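Members of the Lund Combat Sports Club are responsible for the care of their own gloves, wraps and shin guards. The following guidance applies to home laundering and storage.

Open gloves fully after each session and wipe the lining with a cloth dampened in white vinegar and water, mixed in equal parts. Leave them in moving air overnight – never on a radiator. Hand wraps should be fastened at the hook end and washed cold in a mesh bag.

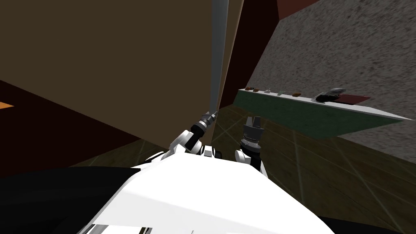 **How often should hand wraps be washed?**

After every session. Members who train daily should keep at least 2 pairs.

Leather gloves may be treated with a thin coat of conditioner each August, before the season opens. Keep conditioner off the closure straps. Gloves with split seams are not permitted in sparring and should be shown to Emil Ruchti at the equipment desk.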